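Contents Previous Next Glossary Index

Keeping Rooms: A First Course in Household and Building Care

Chapter 3
Pale Surfaces

Most of the work in this course is done on or near a flat surface. Counters, shelves, desk tops, window sills and worktables take up a large part of any room, and they are the first thing people notice when they come in. Many of them are white or close to white. In the teaching rooms at Buvska, where much of this book was tried out, almost every working top is pale, and new students are often surprised at how much there is to learn about looking after one.

A pale surface shows dust less than a black one but stains more. It reflects light into the room, so small jobs are easier to see on it. It also changes color through the day. The same top can look cream in the morning and gray in the late afternoon, and a student who doesn't know this may spend a good deal of time scrubbing at a shadow.
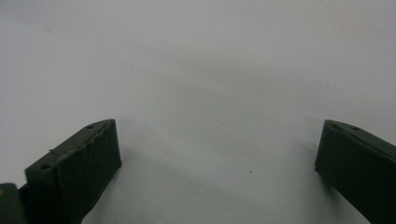 3.1 Before You Begin

You should have read Chapter 2 and know the difference between dusting, washing and disinfecting. You will need a soft cloth, a second cloth kept dry, a bowl of clean water, mild dish soap and a small flashlight. Gloves are needed only for the exercises at the end of the chapter.

Words to learn in this chapter: matte, gloss, cast, shading, film, residue, spot test.

3.2 What Color Is White?

Paint makers and countertop makers sell white under a great many names. The Draneck color book, used in the workshop exercises, lists 1,258 shades, and more than 200 of them are sold as some kind of white. Side by side on a card they are easy to tell apart. On a large surface in an ordinary room they are not.

There are two reasons for this. The first is that a white surface picks up color from whatever is near it. A red curtain will give it a pink cast, and a lawn outside the window can turn it slightly green. The second is that light seldom falls evenly over the whole of it. The part that gets the most light may look warm and bright. The part that gets less looks cooler and grayer, and the change from one to the other can be so gradual that you can't say where it starts.

Painters call this gradual change shading. When you describe the condition of a surface in your record sheet, you have to leave shading out of it. Write down the color of the surface as it looks where the light is most even, and note the time of day and the kind of light. "Off-white, daylight, overcast" is a good entry. "Grayish" is a poor one, and an instructor will send it back.

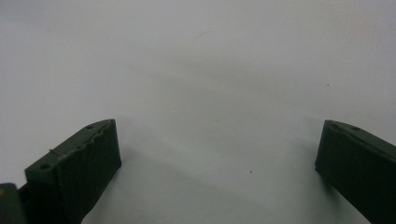
A second point for the record sheet is the finish. Matte finishes scatter light and have no clear reflections. Gloss finishes act a little like a mirror, and you may be able to make out the shape of a lamp or a window in them. Between the two are satin and eggshell, and makers do not agree on where one stops and the other begins. In this book we use only three words – matte, satin and gloss – and ask you to do the same.

Finish affects cleaning more than color does. A gloss top can be wiped many times without harm, but every streak shows. A matte top hides streaks, but hard rubbing can polish it, and a polished patch on a matte surface can't be wiped away. In a test at the Hinrichs workshop, a sample of matte board was rubbed 1,000 times with a dry cloth over the same small area. By the end the patch was plainly shinier than the board next to it. Few surfaces at home are treated this badly in one day, but a desk top under someone's right hand may well get the same wear in a winter.

3.3 Shadow, Film or Stain?

Sooner or later you will look at a pale top and see a gray area on it. Before you wet the cloth, find out what it is.

A shadow moves. Hold your hand between the light and the gray area, then take it away. Step to one side. If the gray area shifts or changes shape as the light changes, leave it alone. Shadows from a close object tend to be dark near the object and fade out as they spread, and the soft ones are the easiest to mistake for dirt.

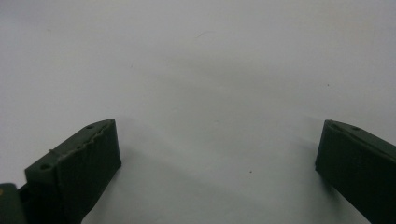

Photo: Jurkberg Schoolbooks, picture desk

A film stays where it is but comes off on a cloth. Films are made of grease, soap or very fine dust, and they usually lie over a wide area with no clear edge. Shine the flashlight across the surface at a low angle and look along it from the other side. A film looks cloudy in this light, and you can often see the curved marks of the last cloth that passed over it. Wipe one corner with the dry cloth and compare.

A stain stays where it is and does not come off on a dry cloth. It generally has an edge, even a faint one. Stains need a spot test before any product is used on them – see Section 3.5.

Students tend to rush this part. Take your time over it, and do it in good light. On a winter afternoon in February, with the lamps on and the window going dark, even an experienced cleaner can get it wrong.

Try It Yourself

Choose one pale surface in your home. Look at it in the morning, at noon and after dark, and each time write one line in your record sheet giving color, finish and light. Do not clean it between looks. Bring the sheet to class and compare it with a partner's before going on to Section 3.4.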